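Notebook, wellbeing diary study (Denier group)
April, entry begun 09:40

Second coding pass on the free-text diaries. Export from Esex has 3358 entries. After taking out blanks and double submissions we have 3056. The doubles are nearly all from the week the reminder went out twice, so Tamás has kept the later copy of each pair. I would have kept the longer one. Noted for the methods section either way.

Codes in use today: low mood, sleep, withdrawal, asking for help, being asked. The last is new. Csenge Vass split it off because people write quite differently when a friend or relative raises the subject first. I agree with the split but the definition needs tightening. "My sister rang" is not enough. There has to be a question about how the person is.

Agreement between Csenge and me is good on sleep and poor on withdrawal. She codes a cancelled plan as withdrawal on its own; I wait for a stated reason. Going through the mismatches, she is more often right. Entries such as "said I was tired again" only make sense next to the three before them, so from now on we code withdrawal by participant in date order. Slower. The 865 entries already done shuffled will have to be redone for this code only.

11:15 - Checked the risk flag. Word list still misses indirect phrasing and catches too many song titles. Left the list as it is and kept the human read the same day, which is what the protocol says anyway. Two entries passed to the duty clinician under the usual procedure, both acknowledged before noon.

Takács scale: scoring script reversed item six twice. Fixed, reran, old totals moved to the folder marked superseded. Do not use them.

Entry length: Tamás Major wants a cap of 800 characters in the next wave. I am against it. The long ones are where people get round to the thing they sat down to write.

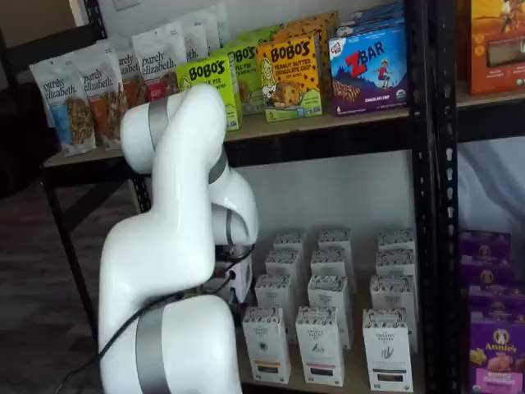
To do
Redo withdrawal in date order, Csenge first half, me second.
Rewrite definition for being asked, with two borderline cases.
Ask Gorno whether the reminder text can drop the word "struggling" - three participants objected to it.
Tamás to send the revised consent sheet.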